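**Ticket:** brown rings and drips, two-cup tea set
**Site:** Durlow, white table
**Set:** Terkcombe small service, cream: teapot, two cups, saucers
**Status:** open, waiting on replacement pot
**Logged by:** Nedeljković

**Reported fault**

Brown liquid collects at the foot of a cup after pouring and dries on the table top. Happens with tea and with coffee. The set has been used for 124 pours since it was unpacked. The fault was first noted in June.

**Check 1: fill level**

Filled both cups to just under the rim and left them. No seepage through the wall or the base of either cup after an hour. Repeated with the cups swapped over. Same result, so the cups themselves are sound. 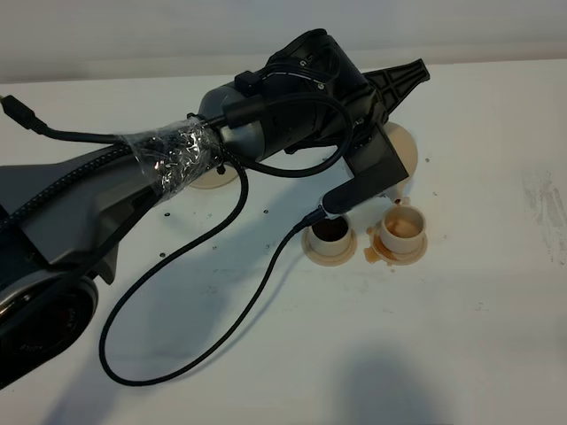 Next, poured slowly from the pot at three heights. With the spout close to the rim the stream stays together until the last part of the pour, then runs back under the lip and down the outside of the cup. From higher up it clears the lip but splashes. Neither is acceptable on a surface that marks.

**Check 2: table top**

Wiped with warm water and a drop of washing-up liquid, then dried with a cotton cloth. Fresh tea lifts straight away. Anything left overnight needs bicarbonate paste and a second wipe. 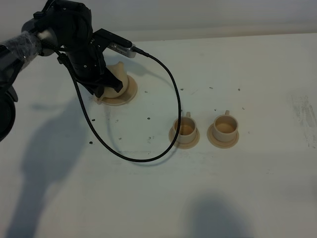

Residue from old spills has to be told apart from ordinary wear before anyone scrubs harder. The table top is scuffed in any case, and the small dark specks near the cups, like the grey smudges towards the right-hand edge, should not be logged as tea without a wipe test first. Tea comes off on a damp white cloth as a tan mark. If the cloth stays clean, leave the spot alone. Abrasive pads are not to be used; the previous one dulled a patch the size of a saucer.

**Check 3: saucers**

Set each saucer on a flat tile and pressed the edge at four points. One rocks slightly. Turned it over and found a moulding burr on the underside, removed with fine wet-and-dry paper. It now sits flat. The other needed nothing.
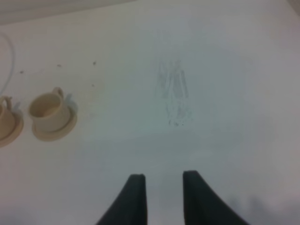
Rocking would explain a spill when a full cup is put down. It would not explain the drip, which was still present on the next pour with the corrected saucer.

**Check 4: pot**

1. Rinsed the spout and passed a pipe cleaner through it. Some scale came out. Drip reduced, not cured.
2. Checked the seating of the lid. No leak at the joint when tilted.
3. Poured with the pot half full. Drip almost absent.

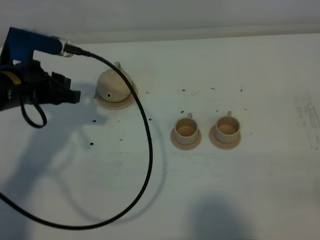
4. Rubbed a trace of butter under the lip of the spout. Drip stopped for two pours, then returned.

**Finding**

Worn or badly finished spout lip. Supplier (Fonar) contacted, part request 1,166. No delivery date given.

**Until the new pot arrives**

- Fill the pot halfway only.
- Wipe the foot of each cup before it goes back on its saucer.
- Wipe the table within the hour.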